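Milton Community Kitchen – Table Service Gallery

The Milton Community Kitchen presents its program on plating and portioning, open to residents from 1st August. The program is led by Carmela Garrido and consists of 4 sessions, each devoted to one stage of preparing a shared meal. Plain round plates in pastel colors are used throughout, and vegetables are placed before any other item. 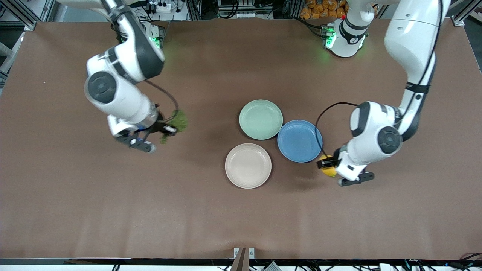 Sessions last 70 minutes and are limited to 20 participants. Places may be reserved at the Brandonard Street office – early registration is advised. A second series is planned for November. Inquiries regarding group visits should be addressed to Hugo Bermúdez, Program Office.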